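4. Inscrição da equipa na liga Prostow

Leia tudo antes de começar. O assistente promete uma inscrição em minutos, promessa que convém receber com reserva.

1. Abra a área de capitão e escolha o servidor Birine ou Grostmont. A escolha fica fixa até ao fim da época.
2. Introduza a etiqueta da equipa, com um mínimo de 3 caracteres.
3. Convide os jogadores titulares e espere que cada um aceite.
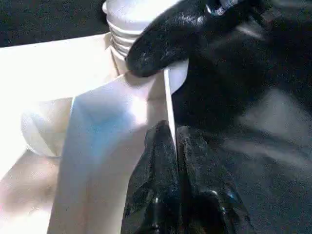 4. Confirme o plantel. O botão fica verde mesmo quando falta uma aceitação, por isso não se fie na cor. Volte à lista e verifique nome a nome, com a atenção que se dá a um gargalo branco com anéis salientes antes de decidir se é rosca ou enfeite. Só depois carregue em Submeter.

Cuidado: trocar um titular após a submissão anula a pontuação acumulada. O sistema não avisa.

5. Instale o programa antibatota e reinicie o computador. Diz-se que não afeta o desempenho - meça antes e depois, e tire as suas conclusões. 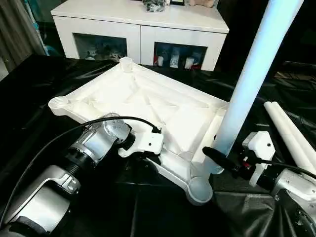 A equipa pode jogar a final presencial em Bragança com um suplente?
Só se o suplente constar do plantel submetido no passo 4. Pedidos feitos no local são recusados.

Nota: a classificação inicial é de 1,839 pontos para todas as equipas novas. O valor é apresentado como neutro, mas quem entra depois de maio tem menos jogos para o corrigir.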